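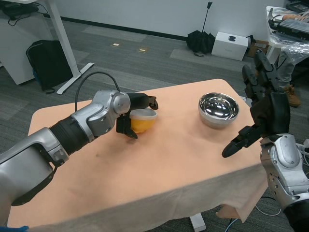 The case for blurred placeholders in installable web apps rests on a claim that is repeated far more often than it is tested: that a rough preview shown early makes the whole page feel faster. Sutanto makes this claim for the Mundix framework, and the framework turns placeholders on by default. We do not dispute that something appears sooner. We question whether the something is of much use. A tiny preview can carry the peach cloth in Figure 4 well enough, as a large area of one color survives almost any amount of shrinking. The thin black cable looping over the arm and the bright streaks in the steel bowl are a different matter, and fine detail of that kind is often what a user opened a picture to check. A measure that counts the preview as "image shown" treats both parts of the picture as delivered.

Our own tests were done on Umura, a catalog app built on Mundix and installed from the browser to the home screen. We loaded 169 product pages with placeholders on and again with placeholders off, clearing the local cache between runs. With placeholders on, the first visible image content arrived 510 milliseconds sooner at the median. That is a large gap, and it agrees in direction with what Sutanto reports. The full image, however, arrived slightly later in most runs. The previews were stored inside the page itself, so every page was heavier before a single real image had been requested. This cost does not show up in the framework's built-in report, which stops its clock at the first preview.

5.2 What users said

Simanjuntak ran a small set of sessions with 11 users at the Vuvthorpe site. Each person did the same shopping task in both versions of the app, and the order was mixed. Seven said the version with placeholders felt faster. We would be careful with this result, for two reasons. The group is small, and a split of this size could easily come from chance. The question was also put as "Which one felt faster?", with no option to say that they felt the same. Several users hesitated before picking, and one changed her answer while the session notes were being written up. We kept her first answer, but a different rule would have been just as easy to defend.

No timing of the task itself favored either version. If the previews helped people find what they wanted, we could not see it in the logs. It remains possible that the benefit is one of comfort, and that it shows up only over weeks of use. Our sessions were too short to say.

5.3 Repeat visits

Supporters of the default setting sometimes argue that the extra page weight hardly matters in an installed app, where most files are cached after the first visit. This is true of the app shell. It was not true of the product pages in Umura, which are rebuilt whenever a price changes and then fetched again, previews included. The Nugroho test set, used in most earlier work on this question, contains only pages that never change between visits. Results from it should not be carried over to catalogs, news apps or anything else that is updated daily.

We also found that the service worker sometimes kept a preview after the picture behind it had been replaced. The user then saw a blur of the old product fade into a sharp view of the new one. Mundix treats this as a mistake in how the app is set up. Perhaps so, but the setup in question was the one produced by its own starter template, and we had changed nothing in it.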